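Hastia Gift Wrapping Guide
Section 4: Setting up the table and dressing your boxes
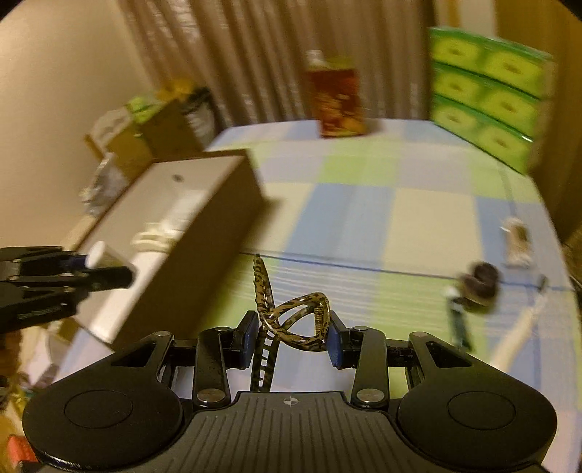

Wrapping a whole batch of presents at once is one of the nicest ways to spend an afternoon, and a well-set table makes it so much more fun! Give yourself a good stretch of time for this section, especially in December, when the pile seems to grow every time you turn around.

4.1 Prepare the table

1. Clear the table completely and spread a cloth over it. A checkered cloth is wonderful here. The squares give you straight lines to follow when you fold paper.

2. Smooth the cloth from the middle outward and let the extra hang over the sides.

3. Put your finished boxes at the back or along the wall. Keep the front of the table open for the one you're working on.

4. Stack boxes of the same size together. Two across is plenty, and three rows high is a good limit for light boxes.

Note: Long boxes go flat, with the widest side down. Tall cartons can stand upright at the back as long as nothing is leaning on them.

Caution: If a carton holds a bottle with a cap or nozzle, check that the top is closed tight before you move it. Never lay it on its side under other boxes.

4.2 Choose your trims

5. Lay out everything you might use before you cut anything: paper, flowers, ties, bands, tags. Half the joy is seeing which colors get along.

6. Try one bold pattern per gift. Leopard print looks fantastic on plain brown cardboard, and yellow flowers with pale green paper make even a small box look like a celebration.

7. For a spiral trim, coil the strip loosely and let it spring back a little before you attach it. You want some bounce left in it – pulled flat, it just looks tired.

8. Tuck the tail end under the wrap, then lift the loops so they stand up. Turn the box and look at it from the other side too.

Note: The ribbon in the Dultum refill pack comes as one piece, 359 inches long. A medium box takes more than 2 yards with loops, so measure before you get generous.

4.3 Label and store

9. Write the name on the tag before you tie it on. A dark marker works well on light paper. Put the cap back on between tags.

10. Crinkled silver paper doesn't take ink nicely. Use a tag for those gifts and keep your writing off the wrap itself.

11. Set flower-topped boxes where nothing can be placed on them. We like the end of the row, against the wall, where you can admire them every time you walk past.

12. Fold leftover paper along its old creases and save anything bigger than your hand. Small pieces make terrific tags!

Caution: Keep scissors closed and away from the table edge while you are tying.

To reorder tags, ask for item 344. For wrapping odd shapes, go on to Section 5.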